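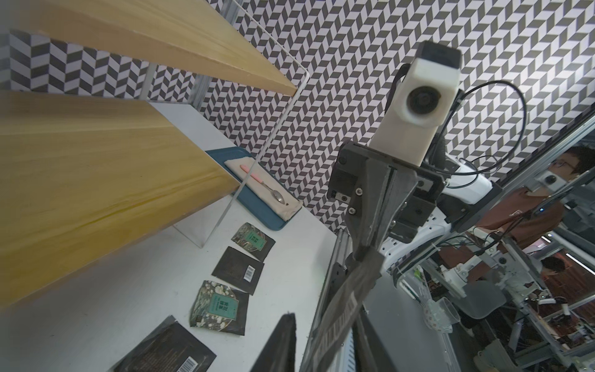
Seltcombe Shared Workshop
Bench notebook, tabletop arm build
Entry for Thursday, August
Entered by: Tamsin Harawira

Purpose of session

To establish whether the arm can pick a flat tea sachet from the white tabletop and place it on the teal tray without disturbing the spoon and napkin. The work continues from the cup trials, which are closed. The mirror panel remains mounted on the aluminum frame for this series.

Condition at start

Arm powered at 9:40. Homing completed on the second attempt. The first attempt stopped with fault 1337, which the Kereama controller lists as a joint limit warning. The wrist had been left rotated past its park position at the end of the previous session. Members are reminded to run the park routine before switching off.

Wrist camera connected and streaming. Gripper opened and closed through its full range with no unusual noise. Screws on the gripper housing checked by hand; one was found slightly loose and was tightened.

Layout

Four sachets, set in a loose diagonal line across the table. Tray below the shelves, with the beige napkin folded on it and the pink-handled spoon on the napkin. The shelf unit was not moved. Its lower board limits how high the arm may lift near the tray, and the lift height in the program has been reduced accordingly.

Work carried out

The marker strip on the larger finger was read against the stored calibration. The stored offset was 1003 counts. After the new fingers were fitted the correct value is 1003 plus 18, and the settings file has been changed. The former file is retained in the Bukivus folder under its old name.

Eighteen picks were attempted. The first group used a straight descent with both fingers vertical. The tips touched the table on each side of the sachet and slid over it when closing. The sachet moved but did not lift. Lowering the descent any further caused the arm to report excess load, and this approach was stopped.

The second group used a tilted approach, with one fingertip held against the table and the other drawn toward it. This raised the edge of the sachet enough to be gripped. Results were better on the plain black sachet than on the one with the marbled design. I do not yet know whether this is a matter of the wrapper or of where each one lay. The positions should be exchanged before any conclusion is recorded.

Vision

The detector twice placed a target inside the mirror, having taken the reflected gripper for the real one. A mask now excludes that region. The mask is drawn by hand and will need to be redrawn if the frame is shifted. The chevron wall covering produced no false targets during this session.

Cabling

The cable loops behind the camera mount swing when the wrist turns quickly. No contact with the wall was observed, but the clearance is small. Wrist speed has been limited to half until a clip is fitted. A Steltska clip of the correct width is in the second parts drawer.

Open items

1. Exchange sachet positions and repeat the tilted approach.
2. Fit the cable clip and restore full wrist speed.
3. Try a thin rubber pad on the smaller finger.
4. Confirm that the new offset survives a restart.

Log saved as run 3512. Arm parked and power removed at 12:15. Tray and sachets left in place for the next session; please do not clear the table.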